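January
By Huệ Huỳnh

Benchmarks Should Expire

Every machine learning team I have worked with has had a favorite test set, and every one of them kept using it too long. I think a benchmark should come with an end date, printed next to the license, and that people should respect it.

A test set works because the model has not seen it. Everyone agrees on that. What gets less attention is how the people building the model see it all the time. They train a version, check the score, change a setting and check again. No test example ever enters the training data, but after 100 rounds of this the choices have been shaped by those examples anyway. The score goes up and part of the gain belongs to that test set alone.

At Flustmont we had an internal set of 717 questions for a text classifier. It was well made. Two of us wrote the labeling rules and Quang Tô checked the disagreements by hand. For the first few months it told us useful things. After more than 30 model versions it mostly told us which version had been tuned by the most patient person. 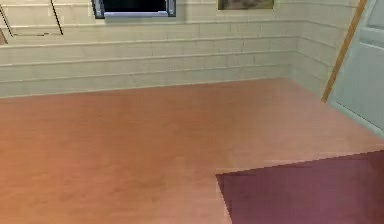 We found this out when Quang wrote a second set, with 329 new questions, using the same rules and the same sources. The ranking of our top models changed. The one we had been planning to ship dropped to fourth. It was a decent model, and we had picked it for the wrong reason.

The usual objection is that old benchmarks let you compare across years. If the test changes, you can't say whether this year's system beats last year's. I take this seriously, but it has a simple fix. Keep the old models and run them on the new test. Storage is cheap compared with the cost of training, and a team that can't rerun a model from two years ago has a different problem it should look at first.

The second objection is cost. Writing good test questions is slow and dull, and it rarely gets anyone promoted. I don't have a fix for that except to budget for it. When I moved to Zostus I asked for a fixed share of labeling time to go to fresh test data, and I got a little less than I asked for. It was enough to replace the main set twice.

The same goes for tests built in simulation. Rooms and kitchens can be generated by the hundred, but if the score always comes from the same few layouts, a model can be picked for how well it handles those layouts. The generator has to be run again with new settings, and the old batch has to be put away.
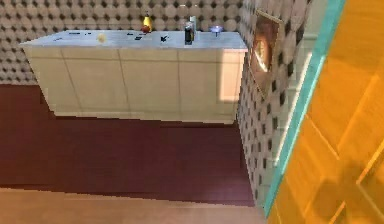 A simulated kitchen counter against a tiled wall.

I would start with one year for public sets and less for internal ones. The exact number matters less to me than having it written down before the first score is posted. Once a team has a good result on a test, it is very hard to get them to give it up.

Contact the editors | © Gestidance | Back to top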